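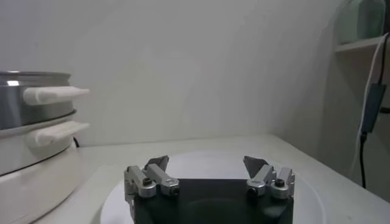

Willow Residents' Forum > Shared Kitchens > Equipment and Use
Topic: Electric steamers on the second-floor counter: placement, descaling and plates
14 replies hidden as resolved. Showing current discussion.

i.ong_housing
Moderator
Posted 4 February 2022

Residents are invited to comment on the draft guidance for the electric steamers in the shared kitchens. The guidance will replace the notice currently taped inside the cupboard doors, which was written for an older single-tier model and no longer applies.

The draft reads as follows.

1. The steamer is to be kept at the end of the counter, with its cable behind it.
2. Both tiers are to be emptied, washed and dried after each use. The base is to be wiped with a damp cloth and must not be placed in the sink.
3. Water left in the base is to be poured out once it has cooled.
4. A plate is to be set out on the counter before the lid is lifted, so that food may be transferred directly.
5. The base is to be descaled with white vinegar in the first week of each month.

Comments received here will be considered before the final text is printed.

Intan Ong
Housing Office

danang_p
Resident, second floor
Posts: 100

Thank you for circulating the draft. I support items 2 and 3 without reservation. I would ask the Housing Office to reconsider item 1.

Placing the steamer at the end of the counter means that it stands close to a painted wall. Steam rises from the lid for the full cooking time, and on the third floor the paint above the steamer had begun to blister by August. The wall was repainted, and the steamer was returned to exactly the same position. I would suggest that the guidance require the appliance to be drawn forward, at least a hand's width from the wall, before it is switched on.

JvanDamme
Resident, second floor

I agree with the previous poster regarding the wall, but I would not want the steamer brought too far forward. The handles project from the side of the tiers, and on a narrow counter they are easily caught by a sleeve. I have seen an upper tier pulled off its seat in this way. Fortunately it was not in use at the time.

My proposal is that the handles be turned to face along the counter and kept one directly above the other. When the two handles are in line, a person can find both by touch and nothing points toward the walkway.

Josefien Van Damme

danang_p
Resident, second floor

That is a sensible addition. I would only note that the tiers on our model can be seated in any direction, so the handles will not line up unless someone takes the trouble to do it.

saragih.j
Resident, first floor

I wish to raise a concern about item 4. Is it necessary for the guidance to tell residents when to set out a plate? The notice should be confined to safety and cleaning. Residents are adults and can be trusted to serve their own meals.

I would also observe that the large round plates are the ones most often chipped, and that leaving them on the counter during cooking exposes them to further damage. They should stay in the rack until they are needed.

Juwita Saragih

i.ong_housing
Moderator

Item 4 was included following two reports of residents carrying a hot upper tier across the kitchen in search of a plate. In one case, condensed water ran out of the tier onto the floor. The Housing Office regards this as a safety matter. We are willing to revise the wording.

ilham.purba
Resident, third floor

I was one of the two residents concerned, and I support keeping item 4. A tier full of dumplings is heavier than one expects, and the holes in the bottom go on dripping for some time after it is lifted. With a wide plate beside the steamer, the tier can be set down on it at once. The rim catches the water.

On the question of chipping, I believe the damage occurs in the rack, where the large plates are forced in beside the pans. It does not occur on the counter.

Ilham Purba

saragih.j
Resident, first floor

I accept the point about dripping. I do not accept the point about the rack. The rack on the first floor holds no pans at all, and our plates are chipped nevertheless. I maintain that plates should not stand out for the entire cooking time, which for rice may be 40 minutes or longer. "Shortly before serving" would be acceptable wording.

ilham.purba
Resident, third floor

"Shortly before serving" is acceptable to me as well.

JvanDamme
Resident, second floor

May I return to item 5? Monthly descaling is not sufficient on the second floor. The steamer there is used every evening, and a chalky ring forms on the heating plate within two weeks. I would recommend that the interval depend on use.

For those who have not done this before, the method I follow is given below.

Unplug the steamer and allow it to cool.
Pour equal parts white vinegar and water into the base, enough to cover the heating plate.
Leave it to stand for one hour. Do not switch it on, as the smell is considerable.
Pour the liquid away and wipe the plate with a soft cloth. Metal scourers should not be used.
Rinse twice with clean water - the second rinse is the one people omit.

danang_p
Resident, second floor

I use citric acid and obtain the same result without the smell. One tablespoon in warm water is enough. The guidance could allow either method. I would oppose any text that names vinegar only.

I have also found that the groove around the base collects starch from rice water. A dry toothbrush removes it. A wet cloth only pushes it further in.

saragih.j
Resident, first floor

Vinegar is already supplied in every kitchen and citric acid is not. If the guidance permits both, residents will ask the Housing Office to buy both. I would keep the original wording and let those who prefer citric acid bring their own.

i.ong_housing
Moderator

The Housing Office thanks all contributors. The following changes will be made to the draft.

Item 1 will state that the steamer is stored at the end of the counter and drawn forward from the wall before use, with the handles in line and facing along the counter.
Item 4 will read: "A large plate is to be placed beside the steamer shortly before serving."
Item 5 will state that the base is descaled monthly, or every two weeks where the steamer is used daily. Vinegar will be supplied. Residents may use citric acid at their own expense.

The remark concerning the groove will be added under item 2. The question of chipped plates will be dealt with in a separate topic, and further posts on that subject should be made there.

Intan Ong
Housing Office

danang_p
Resident, second floor

Agreed on all points. Could the new notice be placed on the outside of the cupboard door? The present one can be read only when the door is open, and the open door hangs over the steamer.

i.ong_housing
Moderator

Noted. It will be placed on the outside.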